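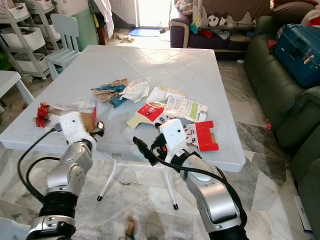 The Britero is a two-armed tidying robot rented by the month, and the pitch is that it will pick up after your kids while you do something else. I wanted to know if a machine can do that kind of work yet in a home where people live. Mostly, it can do parts of it, slowly. Picking up trash is the job I cared about most, and a white table with crumpled paper, a red wrapper and torn pieces of carton on it is a fair sample of what a machine has to deal with. None of it has a proper shape. A person sweeps a mess like that into a bag with one forearm and doesn't think about it. The Britero takes it one piece at a time, and each piece is a new problem.

Flat things are the worst. A card lying flush on a hard surface gives the fingers nothing to get under, and the robot will try from two or three angles before it moves on to something easier. It does come back later, which I appreciated, though the second try usually went the same way as the first. Crumpled paper is much better, and so is torn cardboard if one edge is standing up. Thin plastic wrappers are a coin flip.

Setup took 30 minutes, most of it spent finding a spot where the base could turn without bumping a chair. The printed guide is clear. The app is less clear, and the button to pause a job is on a different screen from the button to start one. I called support about this and spoke with Oduor Nyamweya, who knew the product well and said the screens would be merged in an update. I haven't seen the update yet.

Toys are where the machine looks more useful.
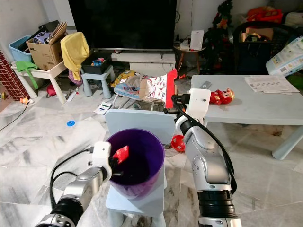

Hard, blocky things with flat sides are what grippers of this type like. I gave it mixed small toys with a bucket to drop them in and let it run 100 pickups over several evenings, keeping a tally on the back of an envelope. It got 70 on the first try. I would call that decent for a machine and poor for a six-year-old. Speed is the bigger complaint. A mess I can clear in a couple of minutes kept the Britero busy until after dinner.

It also has no sense of what matters. A torn scrap of packaging and a drawing somebody wants to keep are both paper. You can mark things in the app as "leave alone," but by the time you have done that you could have put them away yourself. Soft items are another weak spot. Clothes on a sofa are a pile with no beginning, and it often came up with two sleeves and a blanket corner at once. I stopped asking it to do laundry after the first week.

I also talked to Mercy Masanja, who runs packing at a small shop in Witville and rented the same model for clearing benches between orders. She was happier than I was. Her scraps are the same few shapes every day and the bins never move. I think that explains most of the difference. At home the bucket is on the floor one day and on a chair the next.

Noise is low, a hum and some clicking. The fingers have rubber pads that pick up lint and need wiping – I did mine every few days. The cables along the arms snagged once on a chair back.

The rental is 500 dollars a month, with a 30-day notice to cancel. For a shop with steady, repetitive scraps, I would say try it. For a family, I would wait for a faster one. I sent mine back in May and went back to the broom and a trash bag.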